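Cuaderno del taller, lunes, 23 de marzo de 2020

Hoy he venido con ganas de dejar por fin escrito lo de las colas, que llevo semanas prometiéndoselo a Ditte y siempre se me echa la tarde encima. Ya sabéis que el tablero de la mesa de Hornora se nos abrió por la junta larga, y que Mogens y yo no nos poníamos de acuerdo: él decía que era la cola vieja y yo que habíamos apretado de más los sargentos. Pues bien, creo que teníamos razón los dos (¡qué rabia da eso!).

Lo primero, el remojo. Puse 120 gramos de cola de huesos en agua fría el sábado por la noche y esta mañana los granos estaban hinchados y blandos, como gelatina de la buena. Los pasé al baño maría sin prisa, con el termómetro dentro, y lo tuve clavado en 51 grados un buen rato antes de subirlo un poco. Huele a lo que huele, así que abrid la ventana del patio y pedid perdón a los vecinos de arriba.

Con la tanda del bote antiguo hice lo mismo y se notaba la diferencia ya en el pincel: hilos cortos, quebradizos, y una espuma gris que no se iba ni con paciencia. Ese bote lo he apartado en el estante bajo con una etiqueta. Por favor, que no vuelva a la mesa.
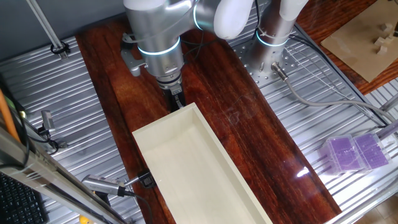

Sigo con las probetas. Encolé pares de abeto y de haya, unos con los cantos templados junto a la estufa y otros tal como salieron del almacén. Mi impresión, y lo dejo apuntado como impresión, es que los templados nos dan ese minuto de más que tanta falta hace cuando uno trabaja solo y tiene que ir a buscar el último sargento a la otra punta del taller. A los demás se les gelificó la cola antes de cerrar la junta. Mañana los rompo con el mazo y miro si cede la madera o la línea.

Halfdan me trajo además la copia del recetario de 1763 que encontró en Stolach, una maravilla de letra menudita. Recomienda un chorrito de vinagre para alargar el tiempo abierto y ajo machacado para las chapas. Lo del ajo lo quiero probar, aunque Renata ya me ha dicho que ese día ella come en otra parte.

Pendiente: pedir cola nueva a Skorska, un saco pequeño; limpiar el cazo, que lo he dejado en remojo en la pila; y devolverle a Mogens su termómetro, que es el bueno.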